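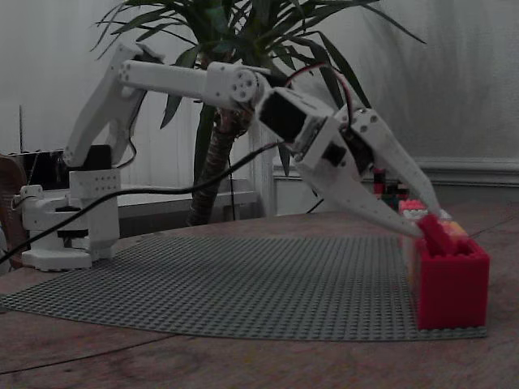

Abb. 1: Versuchsplatz Trenis, Greifer mit geöffneten Fingern am roten Behälter

# Protokoll Arbeitskreis Greifplatz, 12.4.26

Ort: Burkora, Besprechungsraum Labor
Gegenstand: Arbeitsanweisung 2813, Aufnahme und Ablage von Bausteinen mit Zweifingergreifer
Anwesend: Labor, Auswertung, Arbeitssicherheit; Grolley zugeschaltet

## TOP 1 Protokoll der letzten Sitzung

Genehmigt mit einer Änderung: In Abschnitt 2 heißt es »Grundplatte«, der Begriff »Arbeitsfläche« entfällt.

## TOP 2 Schutzbereich

Der Schutzbereich wird auf einen Radius von 700 mm ab Drehachse der Basis festgelegt. Bei eingeschalteten Servos wird nicht hineingegriffen, auch nicht zum Aufrichten umgefallener Steine. Steine werden nur bei abgeschalteter Versorgung umgesetzt. Die Arbeitssicherheit wollte zusätzlich eine Lichtschranke; zurückgestellt, bis ein Angebot von Tuncer vorliegt.

Leitungen zum Handgelenk müssen in jeder Armstellung frei durchhängen können. Kabelbinder an den Lochreihen der Glieder sind nicht mehr zulässig.

## TOP 3 Prüfung des Greifers vor Aufnahmebeginn

Vor jeder Serie wird der Greifer ohne Stein über der Grundplatte geöffnet und geschlossen. Zu prüfen sind Parallelität der Innenflächen, Spiel in den Gelenken und sichtbare Beschädigung der Fingerspitzen. Das Ergebnis wird mit Seriennummer im Prüfblatt eingetragen.

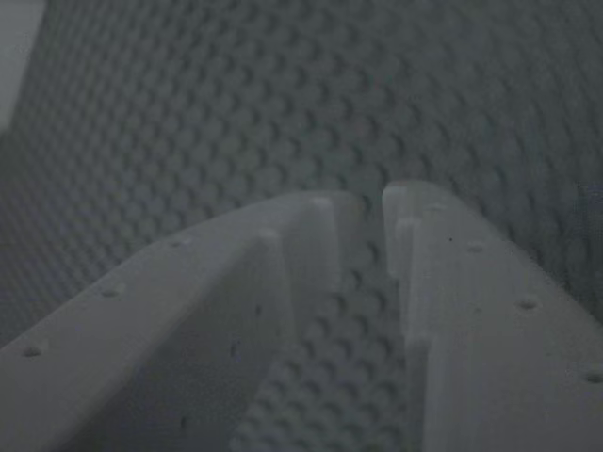

Abb. 2: Greiferfinger ohne Stein, Spitzen mit geringem Abstand

Die Auswertung bittet darum, die Prüfbewegung mit aufzuzeichnen. Angenommen.

## TOP 4 Bewertung von Greifversuchen

Von den 226 Versuchen der Serie aus September wurden mehrere von Labor und Auswertung unterschiedlich eingestuft. Strittig sind vor allem Versuche, bei denen der Stein schräg zwischen den Fingern steht oder nur an einer Kante anliegt. Grolley schlägt vor, solche Fälle als eigene Klasse »unklar« zu führen und nicht nachträglich umzubuchen. 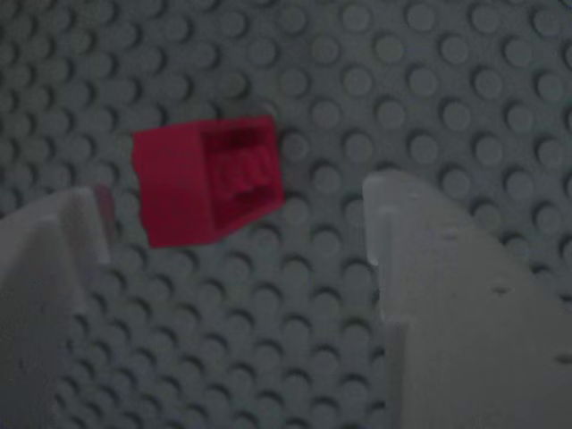
Das Labor hält die Klasse für sinnvoll, verlangt aber ein Zeitkriterium. Beschlossen wird: Ein Griff gilt als erfolgt, wenn der Stein 2 Sekunden ohne Kontakt zur Grundplatte gehalten wird. Alles andere ist »unklar« oder »Fehlgriff«. Einzelbilder reichen für die Einstufung nicht aus, maßgeblich ist die vollständige Sequenz.

## TOP 5 Ausgangslage

- Der zu greifende Stein steht frei; seine Lage wird vor dem Start notiert.
- Steinreihen und Türme am Rand bleiben während einer Serie unverändert.
- Anfahrt von oben, Fingerspitzen zueinander geneigt, kein Aufsetzen auf die Noppen.

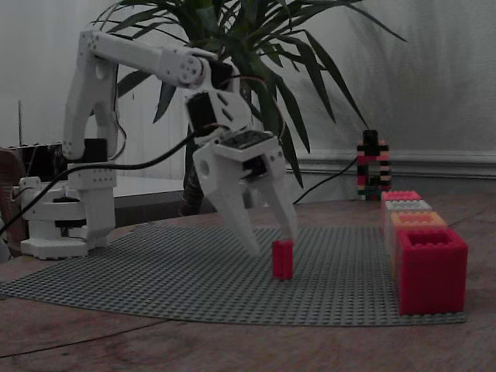 ## TOP 6 Offene Punkte

- Angebot Lichtschranke einholen: Labor
- Prüfblatt um Feld »Gelenkspiel« ergänzen: Auswertung
- Neufassung 2813 an Grolley zur Gegenlesung: Labor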